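Lab 4 handout - comparing hand-held grippers
Course notes, Manipulation Lab, August block
Read before you come in. Bring a laptop and the log sheet from Lab 3, we reuse the columns.

What we are doing

Three grippers, one set of objects, one camera position per gripper. You run the same picks with each and write down what happened. No learning in this lab, no policy, just hands and footage. The point is to find out which gripper gives data you'd want to train on later, and that is a different question from which one feels nicest to hold.

The three:

Kostska - hand-held, two rigid fingers, camera on the tool. Trigger closes both fingers together.
Stesine - hand-held, two soft fingers, camera on the tool but mounted further back. Sees more of the table, less of the fingertips.
Sadowski - the arm-mounted one, driven from the desk controller. Slow. Book a slot on the sheet by the door, 20 minutes each, don't run over.

Groups of two. One person picks, one logs, swap halfway.

Before you start

Check the fingers. Wiggle each one by hand with the trigger released. A little play is fine, a click is not. If it clicks, tighten the finger screw a quarter turn and try again. Don't go past that, the inserts pull out of the plastic and then we have no gripper for the rest of the week.

Wipe the lens. Dry cloth only.

Check the exposure is LOCKED. Auto exposure ruined most of last block's footage - dark fingers come into view, the camera brightens everything, table goes white, object edges go with it. Lock it on the bare table with the gripper open, then leave it alone.

Set the camera to record at full rate and check the free space. A full session with one gripper is 32 picks plus retries and the files are bigger than you think.

The reference clip

Every session starts with a few seconds of nothing. Gripper fully open, pointed at the bare surface, held still. You need it for three things later: where the fingertips sit in the view, what the light is doing, and whether the mount has shifted between sessions. People skip it and then can't line up Monday's data with anything else.

What to look for in it. Both fingertips visible, at matching height or near enough. Surface plain between them. Soft shadow low down in the gap is normal and you will not get rid of it, so don't waste time moving lamps. A hard-edged shadow is worth fixing, turn the gripper or turn off the desk lamp. Bit of background in a corner is OK so long as it's small.
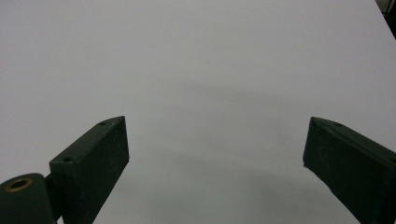 Picking procedure

1. Place the object on the tape cross. Long objects go left to right unless the log sheet says otherwise.
2. Start with the gripper open and high enough that the whole object is in view.
3. Come down at a steady speed. No stopping halfway to think, it shows up as a pause in the data and a policy will happily learn the pause.
4. Close. Lift to the height of the block. Hold for a slow count of three.
5. Put it back, open, retreat.
6. Logger writes the result straight away: clean, slipped, regrasped, failed. Not at the end from memory.

If you drop it, thats a result. Log it and move on. One retry per object, logged on its own line.

Objects

Same tray for everyone: sponge, marker pen, bolt, folded cloth, plastic cup, flat washer, tape roll, short cable. Four picks each makes your 32. The washer is the hard one. With rigid fingers you have to get the tips right down to the table and most people stop too high. With the soft ones it tends to slide out sideways. Try both before you decide it can't be done.

Cup - squeeze lightly. We've lost several.

Things that differ between the grippers, and what to write about them

Reach in view. How much of the object can you still see when the fingers are nearly closed? Grab one still per object at that moment and paste it in.

Finger color against the object. Dark fingers show up crisply on a pale table, good for tracking the tips. Same fingers around a black marker pen, much less good. Note which objects get lost.

Parallax. Camera isn't between the fingers, so centered on screen is not always centered in the grip. Kostska users notice this on the bolt first. How many picks till you stopped missing?

Hand fatigue. Sounds silly, write it down anyway. Trigger force matters a lot over 2000 picks even if it doesn't over 32.

Controller lag, Sadowski only. Tap the close key, count frames until the fingers move. Do it five times and report all five, don't average.

Logging

Files go in the Josmont folder on the lab server, one subfolder per gripper per group. Name: group, gripper, run number. No spaces. Last block ended up with 307 clips in the top level and sorting them took a whole Saturday, so please.

Log sheet goes in the same subfolder. Export as CSV.

What to hand in

Two pages max. A table of results per object per gripper. One paragraph on each gripper. One paragraph saying which you would use to collect a big dataset of table picks and why, with numbers from your own table. Stills where they help, with the object name and run number underneath.

Marks go mostly on the last paragraph. A slow gripper with clean footage can win, make the case. Missing reference clip loses marks for that session.

Putting away

Fingers open, trigger released. Lens cap on. Batteries on the charger, both of them. Tray objects counted back in - the washer goes missing every time, check the floor.

Lab 5 uses your clips from this one so keep a copy.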